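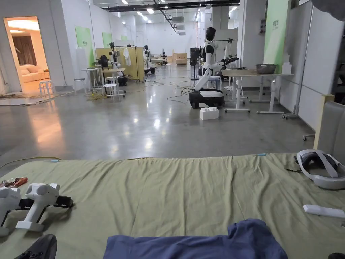 4. Collecting the demonstrations

4.1 Two ways of showing a task

Anyone who has taught a child to fold a shirt will know that there are two natural ways to go about it. You can stand at the bed and fold the shirt yourself while the child looks on, or you can stand behind the child, take hold of both wrists, and fold the shirt through someone else's arms. Our two ways of teaching a robot follow much the same lines, and we will use plain names for them throughout this section. In the first, which we call showing by hand, a person holds a pair of hand-held grippers and does the household task directly, with no robot taking part. In the second, which we call showing by remote, a person wears a headset and guides the arms and hands of a humanoid robot through the same task.

Both ways have their friends, and we should admit that our own group was rather evenly split when the work began. Those of us who had spent earlier projects on remote control liked the fact that every motion in the record is one the robot has really made. Those who came from the hand-held side liked the speed, and liked even more that a person who has never seen the robot can be useful before lunch. We decided fairly early that we would collect both kinds for every task in the Grosov set and let the comparison in Section 5 speak for itself. What we had not planned for was how much the arrangement of the room would matter, and so a good part of this section is given over to it.

4.2 The floor

All of the demonstrations were collected at the Getard hall, a long indoor floor with polished concrete underfoot and workstations spread along it. Figure 6 looks down this floor from a bed, with two hand-held grippers on the left of the sheet and a headset on the right. One of the humanoid robots stands on its wheeled base beyond the bed, with an arm out over a worktable, and further robots can be made out along the left side of the hall. A room furnished as a living room opens off the same side.

We chose to keep the two kinds of showing on one floor, and we would do so again. Our first plan had been to give the hand-held work a quiet room of its own, away from the motors and the cables, and we did try this for a short while. The trouble was that people stopped talking to one another. An operator who had found a good way to get a pillowcase started would tell the person at the next bed, but the news did not travel down the corridor, and after a few weeks the two groups were doing what was supposed to be the same task in two quite different styles. With everybody in one hall the styles drifted back together, mostly through people glancing over at each other's work.

Sharing a floor has its costs. Cables have to cross the concrete somewhere, and a mobile base that is asked to turn in place will find the one cable that was not moved. We also had to settle the lighting. The ceiling lights give an even, bright light over most of the hall, which suits the beds well, but the reflections on the floor confused our early base tracking whenever the robot looked down while driving. In the end we asked the operators to finish driving before they tipped the head forward, and we left the lights alone.

4.3 Showing by hand

The hand-held grippers were made for us by Frandsen and have a hinged pair of black jaws on a white housing. The operator carries one in each hand. The jaws open and close with the fingers, and the recorded signals are the pose of each gripper, the opening of the jaws, and the video from the gripper itself. We had asked for jaws close in shape to those used on the robot during testing, so that a corner of cloth held by one could at least in principle be held by the other.

New operators take to the grippers quickly, perhaps a little too quickly. A person folding a towel with bare hands uses a great many small tricks – a flick of the wrist to open a corner, a palm run along a crease, a chin pressed down on the middle while both hands go looking for the ends. Some of these carry over to the grippers and some do not, and the flick in particular gave us no end of trouble. It is quick and pleasant to do and the cloth often lands just where it is wanted, yet the robot's arms cannot follow it at anything like the same speed. We therefore asked the operators to imagine that the cloth was a good deal heavier than it was. This one sentence did more for the quality of the data than the two pages of written guidance that we had prepared and which, we suspect, few people read to the end.

Each session began with the grippers laid on the bed, jaws closed, for the starting pose to be fixed. The operator then picked them up, carried out the task once, and laid them back down. Laying them down marks the end of a demonstration, and we found it to be a much more dependable marker than a button, which people forget to press when things have gone well and press twice when they have not. Between demonstrations the operator was free to shake out the cloth by hand and put it back on the bed in whatever state it fell. We did not ask for tidy starting states and were pleased not to get them.

4.4 Showing by remote

For remote showing we used the Doltance control software, which takes the pose of the operator's head and hands and turns it into motion of the robot's head, arms and hands. The operator stands or sits within sight of the robot. This is not strictly needed, as the view through the headset is enough to do the work, but people told us they felt better for knowing where the real arms were, and a second person could tap them on the shoulder if something was about to go wrong.

Remote showing is tiring in a way that is hard to appreciate from a chair. The arms are held up in front of the body, the view lags very slightly behind the head, and the hands give back nothing to tell the operator whether the cloth has been caught. Operators learned to watch for other signs, such as a wrinkle running across the sheet when the corner is truly held. We limited each turn in the headset to 24 minutes, followed by a spell at some other job on the floor. Several people would happily have gone on for longer, and the recordings from our trial weeks, before the limit was brought in, suggest that they should not have. Their grasps grew hurried toward the end, and missed corners were more often chased than let go and tried again.

We want to say a word here in favor of the missed corner. It is tempting to throw out any demonstration in which the first grasp fails, and our first filter did just that. Yet a robot working on cloth will miss corners too, and if it has never been shown what to do next it will carry on folding air with great confidence. We changed the rule so that a miss followed by a calm recovery was kept, in both kinds of showing. Only those in which the task was left unfinished, or in which a person reached in with a bare hand, were set aside.

4.5 What was kept

The operators numbered 12 in all, and every one of them worked in both ways, changing over at the middle of each shift. After checking we kept 3549 demonstrations across the tasks of the Grosov set, and set aside 262 under the rule given above. The greater part of those set aside came from the remote sessions, and most of these from the bed tasks, where the reach is long and the far edge of the mattress is awkward for the robot even with a patient person behind the headset.

Checking was done by an operator other than the one who had made the recording. We had worried that this would make for bad feeling, and were glad to be wrong. People were on the whole harder on their own work than on that of others, and quite a few recordings that their makers had written off were kept after a second look. The checker also wrote one short line on each demonstration in everyday words, for example "left corner slipped, got it on second try, finished well." These lines were meant only for our own sorting, but they are used again in Section 6, where they serve as the language labels for the recovery model.

One shortcoming remains to be mentioned. The height of the beds was the same at every station, and the operators were not, so the shorter ones leaned across the sheet and the taller ones stooped over it. In the hand-held data this shows up as two fairly distinct families of path toward the far corners. The remote data has far less of it, the robot being of one height whoever is driving. We made no correction for the difference in the results that follow, and readers who use the hand-held recordings alone may wish to bear it in mind when they split the data by operator.

Contact the Getard group | Copyright Getard. All rights reserved. | Back to top

This site uses cookies to remember your reading settings. Accept | Manage cookies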